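Zatance Community Forum > Family and Home > Kids Online
Screen time app reading his messages, too much?
Posted by lowtide_mom, 29 Dec 2018
14 replies | 3 shares

lowtide_mom
My son is 11 and got his first phone in August. We put the Benmoussa app on it before he ever turned it on. It shuts the phone off at eight, blocks the app store, and sends me a copy of any message it flags. The first two parts work fine. The third is what I want to ask about.

Last week it flagged 44 messages. I read all of them. Most were him and two friends calling each other idiot over a game. One was a boy in the group chat telling another kid that no one wanted him at lunch. My son didn't write it and didn't answer it. I don't know if I should bring it up, because then he'll know how much I can see.

Does he need to be told? And do any of you turn the message part off?

ferncreek65
Tell him. We used the same app with our daughter and didn't tell her, and she found the icon in the settings in one evening. After that she did all her talking on a friend's tablet. We lost a lot more than we gained.

gravelroad
I disagree. You pay for the phone and you're responsible for what happens on it. I wouldn't turn anything off at 11. The lunch message is exactly what these apps are for. If he was the kid on the other end you would want that boy's parents to know.

lowtide_mom
I do think about that. I know the boy's mother a little, from the bus stop. I haven't said anything to her.

tabby_numham
At the Numham middle school they ask parents to save a copy of anything like that and send it to the counselor, with no names taken off. They don't want parents calling each other first. Check if your school has a rule before you talk to the mother. Ours is on the last page of the handbook.

On the app, we keep message alerts on but only for words we picked. Go to Settings, then Alerts, then Custom. The default list is far too long. Ours went from dozens a week to three.

gravelroad
Three means you are missing things. Kids don't use the words on your list.

tabby_numham
They don't use the words on the default list either. I would take three I read properly over 65 I skim.

kettle_and_co
We don't have any app. The phones live in the kitchen and don't go upstairs. Homework, messages, videos, all of it happens while one of us is cooking or cleaning up. Ours are 10 and 13 and I hear most of what goes on because they read it out loud to each other.

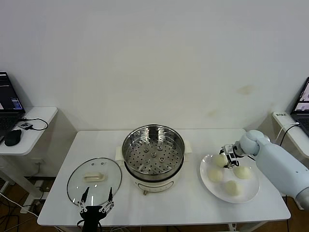
The steamer with its lid off.

It won't suit every house. My sister works nights and couldn't do it. But it costs nothing and there is no secret to keep.

ferncreek65
We moved to something close to that after the app. The main problem is other people's houses.

pdx_dad_of_2
Question for the original poster. Is the group chat on regular texting or inside the game? The Benmoussa app only reads texts on our phone. The game chat doesn't show up at all, and I didn't know until I sat down and compared them.

lowtide_mom
Regular texts. I hadn't thought about the game chat. I looked just now and you're right, there is nothing from it in the report.

pdx_dad_of_2
Then turn on the parent PIN in the game itself and set chat to friends only. It takes a few minutes. You need the email you signed up with.

gravelroad
Agree with this one. Also change the PIN from whatever your son's birthday is.

lowtide_mom
Update. I talked to him tonight. I told him about the alerts and said I had seen the lunch message. He was mad for a while, mostly about the idiot jokes. Then he said the other kid has been left out of things since they came back from the Femport trip, and that he felt bad but didn't want to be next. I'm going to email the counselor when school opens again. I'm keeping the alerts but using the custom list.

ferncreek65
Good. Ask the counselor not to say which family it came from. Ours was fine with that.

tabby_numham
When you set up the custom list, save it twice. Mine went back to the default after the last update and I had to type everything in again.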